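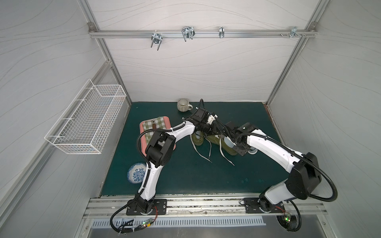 The Understudy's Understudy

I got the part of Second Man Waiting because the first Second Man Waiting had moved to Brulness to be near his boat. That left me, and I had only come to the Premen Hall to return a thermos.

The play was called The Door Is Also Waiting, and it had been written in one weekend by Savvas Vasilakis, who taught evening classes in drama and had a cough he used as punctuation. There were two men in it, and a door. The door had more lines than I did. It was played by a woman from Agudelo Road who stood behind it with a torch and spoke through the letterbox, and she was very good, I have to say, much better than either of us.

"What am I waiting for?" I asked at the first rehearsal.

Savvas coughed. "What do you think you're waiting for?"

"I think I'm waiting for you to tell me."

"Write that down," he said to the door, and the door wrote it down, and by Thursday it was in the script as page 5. I'd like to point out that I have never been paid for it.

I'd read a bit of that sort of thing at college, tramps and bald sopranos and so on, and I'd liked it the way you like weather through a window. Being in it is different. You stand there saying "It's late" and the other fellow says "It was always late" and you start to feel it in your knees. I'd go home on the bus to Punside and the driver would say "All right?" and I'd stand there far too long, wondering what he meant by it.

The trouble came in the second act. My whole part in the second act was to take off a shoe, look into it, and put it back on. Savvas wanted this to last 2 minutes. I did it in about 50 seconds, and he put his head in his hands.

"You're looking for a stone," he said. "There isn't a stone."

"Then what's in there?"

"The first act," said Savvas, and went out for a cigarette.
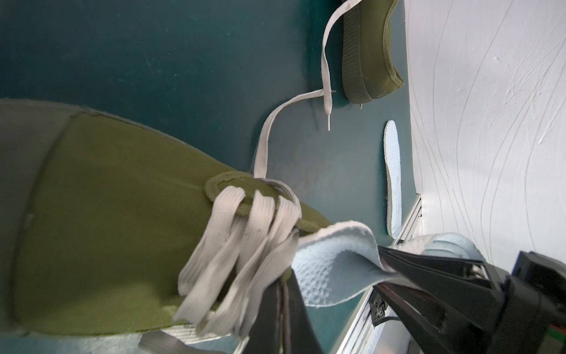
So I practised at home, on the edge of the bath, with the radio off. I tried it sad and I tried it hungry. I tried it as my father, who could make a whole evening out of a stuck drawer. What helped in the end was the laces – I swapped my brown slip-ons for a canvas pair, olive green with flat off-white laces, the sort that go criss-cross and never lie tidy, and suddenly I had something to do. You can lose a good long while in a lace. I'd pull one end out and follow it along with my finger, and when I got to the little plastic tip I'd forget which way I'd been going and have to start back.

On the night we had more people than chairs, if you counted the chairs that folded up by themselves. The first act went by. Somebody laughed at the door and then somebody shushed them, and the door said, "Let him laugh, he'll be outside soon enough," which wasn't in the script at all.

Then it was me. I sat down, I undid the shoe, I looked in.

I don't know how long I looked. I could hear the urn ticking in the kitchen. The other fellow said his line, and then he said it again, a bit louder, and then he sat down next to me and looked in as well. Neither of us said a word. After a while I heard the letterbox go and saw the torch pointing our way.

"Well?" said the door. "What's he got?"

"Shove up," said the other fellow, "I can't see."

I shoved up. In the wings Savvas coughed, twice, and I put my hand in to feel for the toe.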